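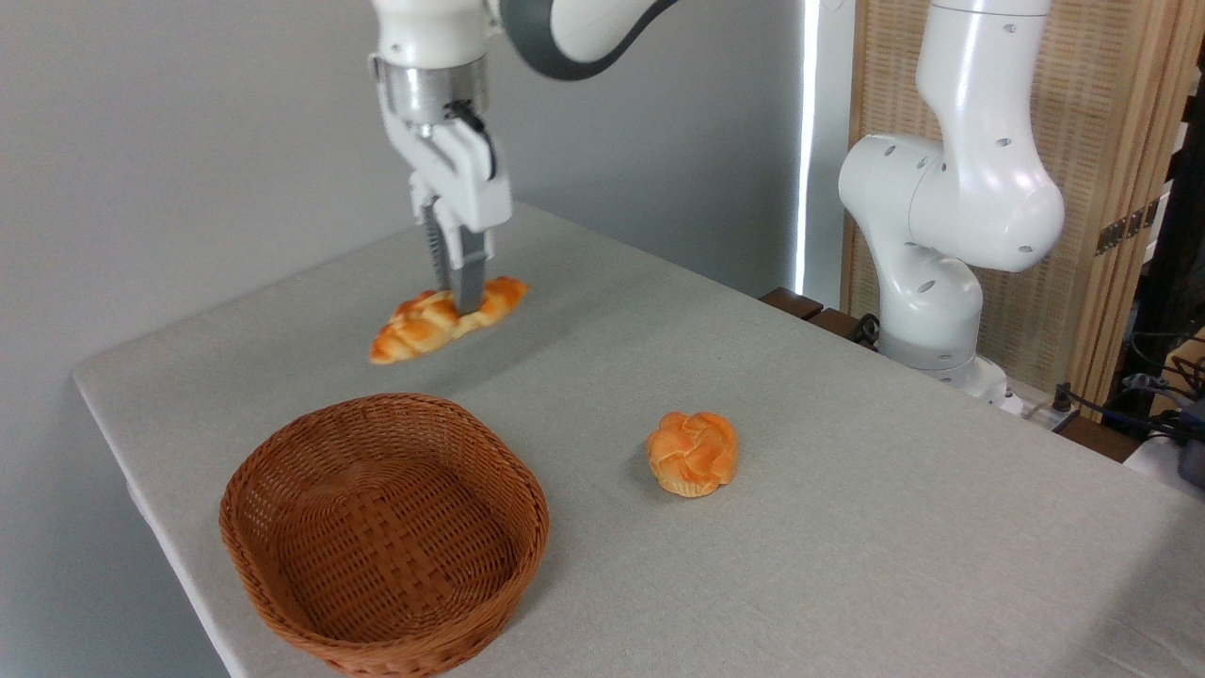
Braided loaf on a pale gray tablecloth.

My cousin Zoia Lysenko sent me a link last week with three exclamation points. A company called Floter has an app that is supposed to tell you, from the way you type and how long you stare at your phone at night, whether your mood is heading down. She has had a rough year and she wanted to know what I thought. I said I'd read up before I answered her, and I did, and my answer got too long for a text message, so it's going on the blog.

First, the claim. Floter's front page says the app "sees a low mood coming before you do." I went looking for what that rests on. There's a page called Science, and on it is one study, written up by the company, with 20 people in it. All of them already knew they had depression. The app followed them for six weeks and then somebody compared its guesses with a mood form they filled out themselves.

I'm not a researcher. I worked at a pharmacy counter for a long time and I read slowly. But I can think of a few things I'd want to ask. If everyone in the group is already having bad days, how hard is it to guess that a bad day is coming? Where are the people who were fine? What happened when the app told someone a slump was on the way and they spent the evening waiting for it? I know what I'd do with a message like that. I'd lie on the couch and check my own pulse.

I wrote to the company and asked. A person named Hnat Hordiienko wrote back, politely, and said a larger study was planned for November. Fine. Then why is the subscription on sale now?

My friend Svyatoslav Melnychuk thinks I'm being unfair. He uses a different one, Erix, which only asks you each morning how you slept and how you feel on a scale. He says it got him to notice that he's worse after late shifts. I believe him. I also think a notebook would have done that, and a notebook wouldn't have sent him an offer for a sleep supplement on day four (he showed me, he was a little embarrassed). Who else sees those answers? He didn't know. I read the privacy page twice and I don't know either. It says "trusted partners" and leaves it there.

What bothers me most is the word "detect." A blood test detects something. When I've been low, what picked it up was my sister asking why I hadn't called, and then a doctor who asked me dull questions for 20 minutes and wrote down what I said. It was slow and I had to wait for the appointment. I understand completely why a phone that does it for you sounds better, especially if you can't get in to see anyone.

So, Zoia, my answer. If you want to write down how you feel every day, do it, on paper or wherever you like. I wouldn't pay Floter for a forecast. And please make the appointment anyway. I'll drive you if the bus is still a mess.

If anybody has read the full study, the one with the actual numbers in it, send it to me. I asked for that too and got the same brochure back.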